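Robots on the teardown line, anyone else?

benchrat_95
So our shop (Triner, we take apart office PCs for parts) put an arm in back in May and I've been on it ever since. I used to strip towers by hand all shift. Now I load the case, watch, and fix whatever it fumbles. My wrists feel great. My brain is kind of bored, I won't lie!

solderqueen
Same story at Godinho, only we went from 7 people on the bench to 3. Great for your wrists, sure. Ask the other four how they feel.

benchrat_95
Ouch, fair. We didn't lose anybody, two guys moved over to testing and they got a raise out of it.

oldmanflux
Give it a year. My place said the same thing. And it still can't deal with a stripped screw, so guess who gets all the ugly ones.

benchrat_95
Ha, yes, the ugly ones are all mine now. Today's job is a Dell, drive and CPU already sitting in the tray:

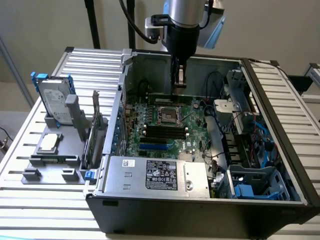 lurker281
Did you need any programming to get moved onto the robot?

benchrat_95
None at all, they gave me a week of training and a binder. The tech from Girkov handles the code, I just pick the routine and hit stop when something looks wrong.

solderqueen
A week?? We got one afternoon. I still say they should pay you more for running it.

oldmanflux
On that we agree.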